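Two nights in Jurnthorpe, no meat no dairy – where do we eat??
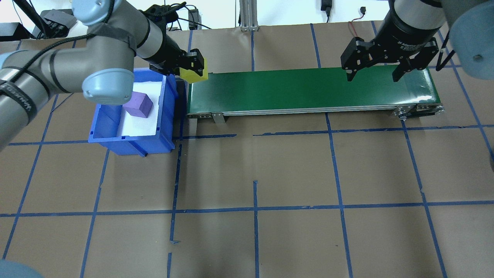
Original post

pebblewalker
ok so we get into Jurnthorpe mid June, coming by train from Grastgate, two nights only. Both vegan, one of us also can't do nuts. Last time we lived on fries and a sad banana from the station. Would like to not do that again.

Not fancy. Budget is 59 a day for food for the pair of us, can stretch for one good dinner. Staying near the old harbor, happy to walk.

What's good? What's closed? Half the blog posts I found are ancient.

Replies

soupdragon_lou
Pretorius. Go the first night. It's the narrow place up the steps behind the fish market (ironic I know). Smoked eggplant thing with the flatbread, then the bean stew. Menu doesn't say vegan anywhere but you just ask and they go through it with you. They were great about my sesame allergy so nuts should be ok, but call ahead.

Cash only last time I went!!

tallgeorgie
Pretorius was good. Past tense. Went in spring and the stew was lukewarm and they'd run out of the flatbread by 7:30 pm. Also the prices went up. I'd skip it.

soupdragon_lou
one bad night?

tallgeorgie
Two. Went back to be fair to them. Second time they had bread but the eggplant was mush.

mapfold
Can't agree with tallgeorgie on this, I eat there whenever I'm in town and never had mush. But yes go early. They open at 6 and by 8 it's whatever is left.

For lunch do the covered market. Far end, past the cheese people, there's a counter with three pots and a stack of bowls. Chickpea one is always vegan. The green one SOMETIMES has butter, ask. Cheap, filling, you stand up to eat it.

pebblewalker
This is great, thanks. Is the market open every day? And any breakfast ideas, our room doesn't come with any

mapfold
Every day in summer but mornings only, they start packing up at 2. Don't roll in at ten to and expect a bowl.

quietfork
Breakfast – bakery on the corner where the tram turns around. Don't know the name, blue door. Potato rolls and a plain oil bread, both no dairy (I asked, twice, my accent is bad). BUT they do an almond pastry in the same case so with the nut thing I would not risk it.

Other option is just buy fruit and oat yogurt from the little grocery under the arches. Did that most days, no regrets.

ferrytoast
If you have half a day take the bus out to Ovley. It's a village, one street, one cafe, and the cafe does a set lunch that's all vegetables from the plot out back. Best meal of my whole trip and I've been on the road a long time. Fare was 2 each way.

Bus is number 300, leaves from outside the station. Not the harbor stop, the timetable at the harbor is wrong or was wrong when I was there.

tallgeorgie
Ovley is lovely but with only two nights? You lose most of a day. The bus back is slow and there's a big gap in the afternoon. I'd stay in town.

ferrytoast
they can decide for themselves lol. It's a 40 min ride and the view is nice. Beats another lap of the harbor shops

tallgeorgie
Fair. Just saying check the return times befroe you order dessert.

soupdragon_lou
also the locker code at the station for left bags if you do the bus straight from the train – they print it on a slip, keep the slip. I threw mine out and had to describe a whole backpack to a very bored man. Mine was 3074, burned into my brain forever now

quietfork
Anyone been to the noodle place that opened by the bridge? Sign says plant based but I was there on the last day and it was shut.

mapfold
Been once. Fine. Broth was thin, dumplings good, the mushroom ones. Peanuts on basically everything so not for OP.

pebblewalker
Ok plan so far – fruit breakfast both days, market lunch day one, Pretorius at 6 sharp first night (sorry tallgeorgie), Ovley on day two if the weather's ok. Still need a second dinner. Somewhere we can sit outside?

ferrytoast
The pizza window on the square. Order the marinara with extra capers, no cheese on it to start with. Tables are out front, you share with whoever. Check the pesto if they offer it, it has nuts in.

tallgeorgie
Finally somthing I agree with. Get the capers.

pebblewalker
Done. Will report back on the eggplant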